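Homeschool attendance log: do practical life lessons count toward hours?

Posted by Wekesa Muriithi, 31st October

We file under the Gedville district and have a kindergartner and a 2nd grader. The form asks for instructional hours split into core and non-core. My log for the year so far shows 1223 minutes of what I call practical life: pouring, sorting, folding towels, setting a table. Can any of it go under core, or is it all non-core? The Mollel planner has one box for everything and does not split it.

ratov_mom
Non-core. We put all of it there and never had a letter back.

Durnness
It depends on what was taught and how you wrote it up. Reviewers read the entry and ignore the activity name. "Folded towels" is non-core. "Halves and quarters, using a folded towel" is math, provided the fractions were the lesson and you can show a work sample. Log only the minutes spent on the objective – setup and cleanup do not count.

For folding, I write the entries in this order:

Step 1. Pick up one corner. Vocabulary: corner, edge, side. The child names each before moving on.
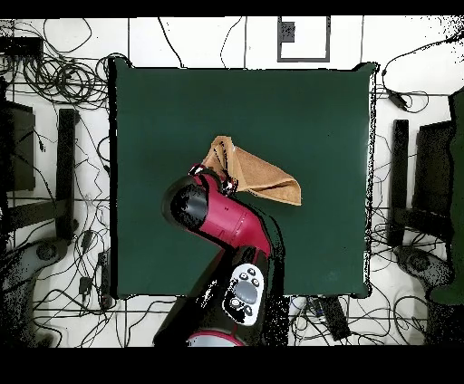

Step 2. Match corner to corner. Vocabulary: half, equal. Log as math if the child also draws the fold line on paper.

Step 3. Fold again. Vocabulary: quarter. Keep the drawing, dated, in the portfolio.

For a kindergartner I would claim steps 2 and 3 only. For 2nd grade, add a written sentence and split the time between math and language arts. Do not go back and relabel old entries with no sample behind them. Leave those as non-core and start the split with the next entry.

Wekesa Muriithi
Thanks. I have samples for 9 of the entries, so I will move those and leave the rest.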